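Reler Releases Revised Leak Detection Kit for Shared Kitchens

DRERODACH, Monday – Reler today released the second version of Plulten, its leak detection and shutoff kit for kitchens in offices, student housing and rental buildings. The new version replaces the single floor sensor of the first kit with a sensing cable and adds a shutoff valve that can be fitted without soldering. 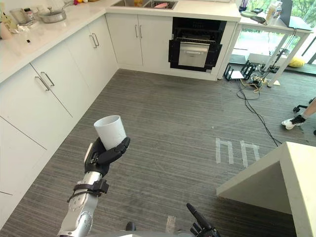
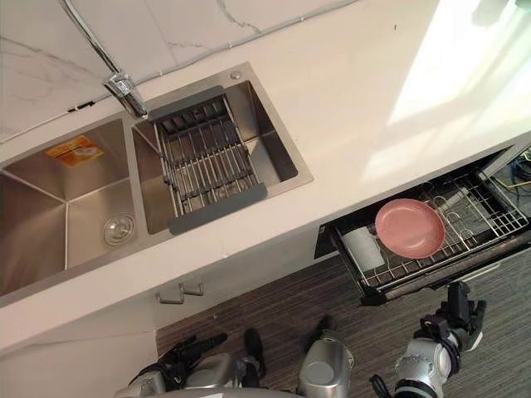
Plulten consists of a control box, a motorized valve for the cold supply line, a second valve for the hot line, and a sensing cable that is laid along the back of the sink base. When water bridges the two conductors in the cable, the control box closes both valves and sends an alert to the building manager. Closing time is under four seconds at normal supply pressure. The valves stay closed until they are reset by hand at the box.

The first version of the kit was tested over one winter in 36 shared kitchens in the Cha district. Most of the leaks recorded in that test began at the compression fittings below the sink or at the dishwasher supply hose. Slow leaks at the back wall were often missed by the floor sensor until the cabinet base had already swelled. The sensing cable was developed in response to those results.

"Slow drips were the weak point of the old kit," said Olga Quintana, product manager for Plulten at Reler. "A single sensor only sees water that reaches it. With the cable along the full width of the cabinet, the location of the leak matters much less."

The control box runs on line power with a backup battery rated for 22 days. Battery status, valve position and cable condition are checked once an hour. A break in the cable is reported as a fault and does not close the valves unless the installer selects that setting.

Plulten fits half-inch and three-quarter-inch supply lines in copper or PEX. It is not approved for use on gas lines, fire sprinkler lines or recirculating hot water loops. Owners of the first version can keep their existing valves and order the cable and control box as an upgrade set.

The full kit is priced at $327 and ships from April. The upgrade set will follow once stocks of the new control box allow. Installation instructions and a list of compatible fittings are available from Reler customer service in Drerodach.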